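4.2 Surface wear and the case for retiring bins

The claim that molded plastic bins must be replaced once they look worn is repeated in most of the handling guides we reviewed, and it is rarely backed by anything. Gerach recommends retirement at the first sign of dulling. The Munero guide sets a fixed service life and gives no test for it. Jitpraphai, writing on small-parts storage, treats scratches and dirt as the same problem, and several later authors have copied the mistake.

We doubt that looks tell a storeroom manager much. Of the 107 bins inspected at the Flavthorpe site, 94 had scratches that could be seen without a lens. Only 17 had a scratch deep enough to catch a fingernail drawn across it. If visible scratching were grounds for retirement, Flavthorpe would have to throw out most of its stock, and we found no sign that the parts kept in those bins were any worse off for it.

Part of the trouble is lighting. Glossy plastic throws back overhead light in patches, and fine marks stand out in and near a patch while the same marks a short distance away are easy to miss. Two inspectors standing on opposite sides of a bench can give the same bin different scores. Iolo Phillips scored 80 of the bins twice, once from each side of the bench, and his own scores did not always agree. We take this as a warning about every visual scale in the literature, our own included.

Molded ridges make matters worse. A groove between two raised bands reads as a dark line whether or not anything has collected in it, and a rater in a hurry will mark it as soiled. Figure 6 shows the kind of surface at issue. We would not score the groove for soiling from a photograph, and we question studies that have done so with similar ones.
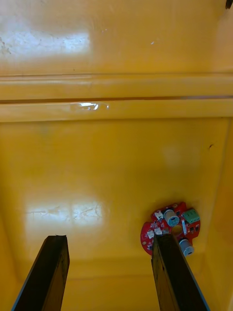
Figure 6. Yellow molded plastic with fine scratches and scuffs near a patch of glare. A thin dark groove runs between the two bands of the raised ridge.

4.3 Limits of the wipe test

The wipe test is often offered as the answer to these problems. A white cloth is drawn along the surface and compared with a printed gray card. It does separate loose dirt from scratching, but it depends on how hard the cloth is pressed, and none of the three guides says how hard that should be. It also works poorly in narrow grooves, where the cloth rides over the top. We used it on flat areas only and left the ridges unscored.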